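Arranging a Shared Desk: Notes for Session 2
Evening course in everyday interiors, Prillevstead
Handout prepared by Apinya Chaimongkol

Welcome back! Last time we talked about light, and I got carried away with north-facing rooms and ran over (sorry, Umut, I know you missed your tram). Tonight we come down to the surface itself: a desk that several people use, with a few things on it that belong to everyone. I love this subject. A desk is small enough to rearrange in the time it takes to drink a coffee, and you see the difference right away.

Bring your sketch from the homework. If you didn't do it, draw your own desk from memory before reading on. Don't peek! What you forget to draw is often what could leave the desk for good.

1. Start with what has to be there

Work first, pretty things second. On most shared desks the screen comes first because everything else has to give way to it. Put it where the person sitting down will want it, then pull the chair up and sit. Stay in the chair for a bit. Reach for things. Only then bring in the flowers, the frame, the pen pot, the little dish from somebody's vacation.

Flowers beside a screen are my favorite pairing of all. A monitor is a flat dark rectangle when it's off and a bright one when it's on, and a loose bunch of something soft next to it helps either way. Pale pink and lavender on a light wooden desk is a lovely combination, gentle enough to live with all day, and a dark railing behind the blooms gives them something to stand out against.
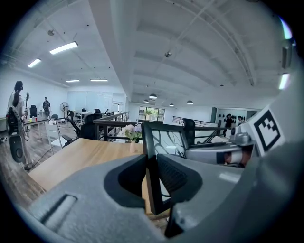
How close to a screen can a vase stand?
Far enough away that it would miss the screen if it tipped over. Measure the height of the vase with the flowers in it, and leave at least that much space. A heavier vase buys you peace of mind, but keep the gap anyway.

2. Hydrangeas and other big heads

Hydrangeas came up in the July group and we spent half the class on them, so they get their own section now. They're wonderful on a desk! One bunch fills a vase by itself and you don't need to be clever with filler. Three things I keep repeating:

Cut the stems at a slant and get them into water straight away.
Take off any leaf that would sit below the waterline, but leave a few green ones up top.
Check the water every morning. These are thirsty flowers and a narrow vase holds less than you think.

If a head droops, recut the stem and sink the whole flower in cool water for a while. Deividas tried this at home with one he had already given up on and came in beaming the next Tuesday.

Height matters too. For a desk where people talk across to each other, keep the bunch below eye level when seated. At the far edge you can go a little taller, and there the flowers are also out of the way of elbows.

3. The picture frame

A slim black frame with a pale panel is about as easygoing as a desk object gets. A branch pattern, a pressed fern, a pencil drawing of twigs: anything thin and dark on a light ground works beautifully near fresh flowers, since the lines stay quiet and the flowers bring the color. Black also picks up whatever else in the room is black, such as a mesh chair or a metal railing, and the whole corner starts to look as if it was planned.

Tilt the frame back a little. Standing bolt upright it catches every window in the room, and leaning too far it shows you the ceiling. Sit down, look, adjust, look again. If it rests on a narrow strip or a ledge, check that the lower edge sits along its full width before you let go. 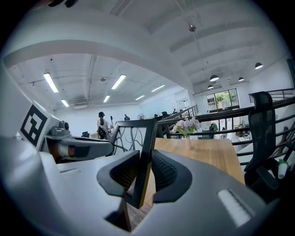

Valter Viklund disagreed with me on frames, and I promised to put it in the notes: on a desk that four people share he would hang every frame on the wall, because each person moves it to make room for a laptop and by evening it's lying face down on the printer.

Fair point, and I've seen it happen. My own answer is to give the frame a fixed spot at the back and let everything in front of it move around.

4. Cups, bags and the rest

Cups need a place before they find one. Pick a side, the same side every day, away from keyboards. Lidded cups are a blessing. Bags go on a hook or on the floor beside the desk where no chair will roll over the straps.

For next time

Clear one surface completely. Wipe it. Put back the working things, then one living thing and one flat thing, and stop there. Bring a sketch of before and after. Sunee has offered her hallway table in Jurnholm as our class example, and I can't wait to get at it.

Comments (3)

Umut Kocabaş
Caught the tram this time. Does a potted plant count as the living thing? My cat eats cut flowers.

Apinya Chaimongkol
It counts! But hydrangeas are bad for cats, potted or cut, so please choose something that's safe for him to chew.

Sunee Phetsri
The hallway table has a drawer that sticks. Can we do the drawer too?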